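SPEAKER NOTES - Gripper upkeep on the two-arm cell, Gratside workshop
Slot: 4 in the afternoon, after Olaia Casado

Start with the number. The log on our cell had 2,146 picks in it when I took it over in March, and the column for finger condition said "OK" all the way down. I don't believe a column like that. Say so, then wait for the laugh from anyone who has filled one in.

Who set it up: Herman Kwok did the original install, from the Omance manual. The manual says to replace the finger covers every 60 hours. Ask the room where 60 comes from. I asked Omance and got the manual quoted back to me. My own view is that it's a guess with a part number next to it.

What I do before a shift, slowly:
- Close the fingers and look down the seam. It should be straight to the tips.
- Run a thumbnail along every edge of tape. If an edge lifts, the whole wrap comes off. No patching over.
- Wipe the pads, then leave them alone. People fuss with pads.
- Pull the cloth flat and check where it ends against the table edge.
- Look through each wrist camera and the fixed one before anything moves.

Go through the next three quickly, no commentary on the first two unless asked.
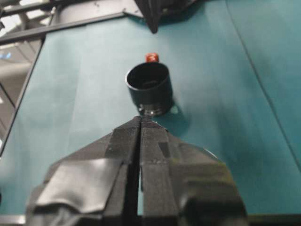
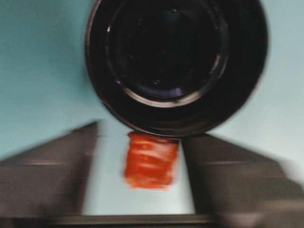

Wrist views first, fixed view last.

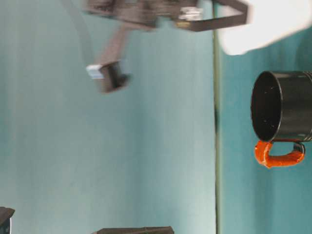

Tape. Somebody will ask, so get in ahead of them. Tape on a finger adds thickness, and thickness moves your closing point. Flendell sells a sleeve that is supposed to fix this. We tried one set. It may be fine on a new finger, but ours had scuffs and the sleeve crept. I went back to tape and re-zeroed after every wrap. I would like to see Flendell's test data before I spend money again.

Re-zeroing: fingers closed, nothing between them, read the value, write it down. The actual value, please. My last one was 49 counts off the one on the sticker, and the sticker was the thing everybody trusted.

Blur. Shop-floor people see a smeared still and want to tighten the camera mount. Check the mount, fine, but do it with the arm parked. A moving arm will give you blur with every screw tight. Villaseñor's service guide has you swap the bracket at this point - I would want a blurred still from a parked arm before I ordered one.

Things I can't show: that any of this makes the fingers last longer. I have one cell and no control. If Olaia's group has kept honest records on theirs, ask her from the stage.

Leave the checklist up during questions. Spare finger is in my bag if people want to handle it - get it back before the break.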